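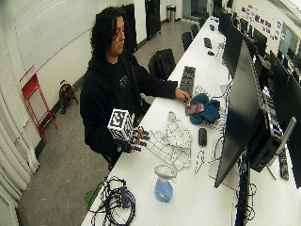
When I started at Dradden, my job was wiping things. Returned phones, mostly, plus the odd keyboard, all day long at a bench by the goods-in door, and if you'd told me I'd end up writing the newsletter piece about teaching a machine to do it I'd have laughed and gone back to my cloth. But that's the job now for those of us on the refurb side, and since the rest of the building keeps asking what we get up to upstairs, I said I'd have a go at explaining. It looks very ordinary, I'm afraid. You sit at a long white desk with a phone, a teal cloth and a spray bottle, and you put on the dark sensor glove, and in the gloved hand you hold the white cube with the black-and-white square patterns all over it. Then you look down and get on with it. People who come up expecting flashing lights go away a bit let down!

The project is called Murkness (no, I didn't pick it, and yes, we've heard all the jokes). The idea is that the cell we're getting from Avau will take over the first clean of every handset that comes back to us, the plain wipe-down before anyone looks at scratches or opens anything up. To do that it needs to have seen a great many hands doing the same sort of thing, and so for the past few months our hands are what it's been getting. We've put in 2454 recorded goes so far. I know the number because it's on the whiteboard downstairs and somebody rubs it out and writes the new one up every evening before the late bus.

I'll say straight out that I wasn't keen. When it was first announced in the canteen I did the sum everybody else did, which is how many of us wipe phones and how many of us will be wanted once something else is wiping them. There were 18 of us on the bench then. There are 18 of us now, and we've been told in writing that it stays that way through the first year, with the hours moving over to grading and repairs. I've kept my copy of the letter in my locker. What happens in the second year is a fair question and I've asked it at two meetings now, and the answer I got was that they don't know yet. I'd sooner have that than a fib, but I'd like a proper answer by spring.

The work itself has changed more than I thought it would. On the old bench I never gave a thought to how I picked a phone up. Now I think about it all the time, even at home, even with the telly remote. Do I go in from the side? Do I lift the near edge first? My fingers have been doing it their own way for years and it's quite odd to have them become interesting to anyone. We had a long argument one afternoon about whether you fold a cloth or scrunch it (I'm a scruncher) and in the end we were asked to record both, which pleased the folders no end.

It's slow, too, in a way the bench never was. Down there I'd get through 800 phones in a good week and feel it in my shoulders. Up here you do one small thing, stop, put it all back, and do the same small thing again. Some people love it. I find the first hour lovely and the last hour very long, so we've agreed to swap over at half past ten and again after dinner, and nobody does more than half a shift on the glove. That came from us, by the way, and it was in place within days of us asking. I mention it for anyone in packing who's wondering if it's worth speaking up when your turn comes.
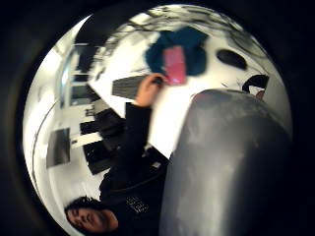

A hand by the pink item on the crumpled cloth, as the gripper camera gets it.

I had a go at watching some of these back and they make me slightly seasick, what with the whole room bent round and tipped over on its side, chairs and all. I couldn't do much with them myself. The lads from Aguiar, who sort through the recordings for us, say you get used to it after a while. They send back a list of the ones that can't be used and why, and the commonest reason by miles is that a thumb got too close. I've started reading mine out at tea break.

Now, the practical bits. The Avau cell arrives in October and will go where the old shrink-wrap machine is, so the walkway past stores will be shut while they bolt it in. Please use the yard door. It'll run behind a screen to begin with, on our returns only, with one of us stood beside it checking every handset that comes off. We've asked for the stop button to be somewhere a short person can reach it (me again) and I've seen the drawing, and it is.

There's training going for anyone who wants to move across to grading, 28 places in all, and they aren't only for refurb. Packing and stores can put in for them too. It's four mornings, paid, and you finish with the bench test, which is the same one we've always used. I did mine last month. I was dreading the part with the little screws and it was the part I liked best, so there you go. Forms are in the tray outside the supervisors' office and they need to be back before the cell is switched on.

If you'd like to come up and try the glove, do. Knock first in case we're in the middle of one, and bring your own mug.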